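Buying Your First Arm: Frequently Asked Questions
Sturdale Shared Workshop / Equipment / Planning and budgets
Last updated Aug 2, 2026

We get the same questions from every group that wants a bench robot, usually a fortnight before their money has to be spent. Please read this page before you ring us. Then ring us anyway, as the kettle is generally on.

How much should we set aside?
More than the price of the arm. People find a figure in a catalogue, put it in a spreadsheet and feel they have done a budget. The catalogue figure buys you an arm that can't hold anything. Grippers, mounts, cables, a stand and a table all come on separate lines, and delivery has a line of its own.

What do you mean, a gripper isn't included?
We mean that it isn't included. Nor, very often, is the plate that joins it to the wrist. Ask the seller to write down every part between the end of the arm and the thing being picked up. Skastevow will do this on the quote if you ask. Buvport will do it if you ask twice.

Do we need a special table?
You need a flat one that doesn't wobble. We have seen people spend £2000 on a bench and then stand it on a floor that slopes. Measure the floor first. Our own allowance for a table is £500, and we have never been sorry we didn't spend more.

What should we buy for it to pick up?
This is the cheap part, so naturally it gets the longest meetings. Our allowance for objects is £60, and we've yet to run out.

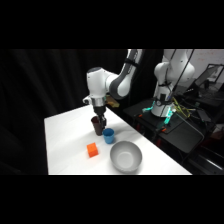 Test objects should vary in shape before they vary in price. A set that is all one kind of box tells you how the arm copes with that box. We would sooner have a tall cup like the maroon one in the gripper, a short cup beside it, a wide bowl and a small cube, and you can get something close to that lot from any shop with a kitchen aisle. Buy two of each. Things get squeezed.

One arm or two?
Buy one, but plan for two. Leave floor space and a spare socket, and check that the second could be mounted without moving the first. If you already know you want a pair, ask for a price on both together. Jabłońska, who supplied our stands, quoted £700 less for a joint order than for two orders placed a few months apart. We placed two orders a few months apart.

Where do all the cables go?
Everywhere. Put cable ties, clips and covers in the budget, then double whatever you wrote. Cable runs should be on the floor plan from the start, drawn by someone who has seen a real cable.

Are curtains a serious expense?
You may laugh, but if your room has big windows the light will change all day and your camera results will change with it. Plain black cloth on a rail does the job. Get the heavy sort. The thin sort is a decorative way of having windows.

Is second-hand worth it?
Sometimes. Ask for the running hours, the controller and all the keys and leads. Ask whether the software licence moves with the arm. If the seller goes quiet at that last one, you have your answer.

How long does delivery take?
Longer than the quote says. If you need to be up and running by September, don't order in the summer and hope. Check too that the crate fits through your door. Ours went round the back, through a hedge.

Can we come and try yours first?
Yes. Bring the objects you want to handle and a rough plan of your room, with the doors marked. Book through the equipment desk at Sturdale, and leave the catalogue at home.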